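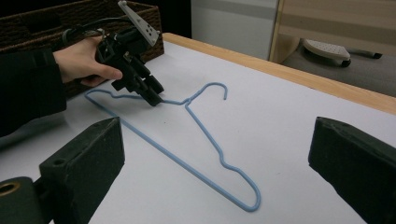 Jostus Table Kit (second printing)
Faketti Games

In stock. Ships flat in a padded sleeve.

If you have ever run a long campaign for people you like, you know the state the table gets into by the third hour. Somebody's character sheet has a ring of root beer on it, the initiative order is on the back of a pizza receipt, and the one note you really needed (the name of the ferryman, the one they promised to pay back!) is in a different notebook at home. The Jostus Table Kit grew out of exactly that kind of evening, and we have been using one version or another of it at our own games for a good long while now.

The kit works with whatever rules you already play. There is no new system to learn and no dice mechanic hiding in it. What you get is a set of cards, a few pads, and a folding screen that keep track of the things a group tends to lose between sessions: who is where, who owes what to whom, which threads are still dangling, and what everybody said they wanted to see more of.

What's in the box

84 cards, in four suits: People, Places, Debts, and Loose Ends. Each one has a blank panel on the front that takes pencil well and erases without going gray. The backs are all the same, so you can shuffle Loose Ends and pull one when the evening goes quiet, and I can't tell you how many good sessions at our table started that way.

A three-panel screen, low enough that you can see your friends over it. The inside has clips along the top for hanging cards in turn order. The outside has art by Jhosep Benavides, a harbor at night with the lamps lit, and people have told us they bought the kit for the harbor alone (fair enough).

Two tear-off pads, one for session notes and one we call the "Last Time" pad. You hand the Last Time sheet to a player at the end of the night, and that player does the recap at the start of the next one. It takes a couple of minutes and it is often the funniest part of the evening.

A 20-page booklet with setup suggestions, a sample campaign start in the river town of Liltunau, and a short chapter on playing with mixed groups, where one person wants to talk to every innkeeper and another would like to hit something, please.

About Liltunau

We get a lot of mail about Liltunau, so a few words on it. The town comes with 41 named folks, a ferry, a bell with a crack in it, and a family called Conceição who run the salt house and have opinions about everyone. You can drop it into nearly any fantasy setting with a river in it. Old Mother Conceição was meant to be a walk-on, and she has ended up as a patron, a villain, a grandmother, and in one letter we treasure, a player character's wife. Change whatever you like. None of it leans on anything else in the kit.

What changed in the second printing

The card stock is heavier. The clips on the screen used to slide around if you bumped the table, and they now grip properly. We fixed the Debts card that was printed twice, and the booklet finally has page numbers. If you have a first printing and mostly want the new clips, write to us and we'll put a set in the mail for the cost of the stamp.

Questions we get a lot

How many players? Three to six is comfortable. With seven, the screen gets crowded, though it will do.

Does it work online? Partly. The pads and cards come as a printable file with every order, and several groups keep the cards on a shared page. The screen is a screen, so there's not much we can do for you there!

Can I use pen? You can, but you'll be stuck with the ferryman's name forever.

Will there be more? There's a small pack of extra Places planned for March, with blank maps on the backs. We printed 1000 copies of this run and would like to see a good part of them off to their new homes first.

Replacement pads are sold separately, in pairs, and fit both printings.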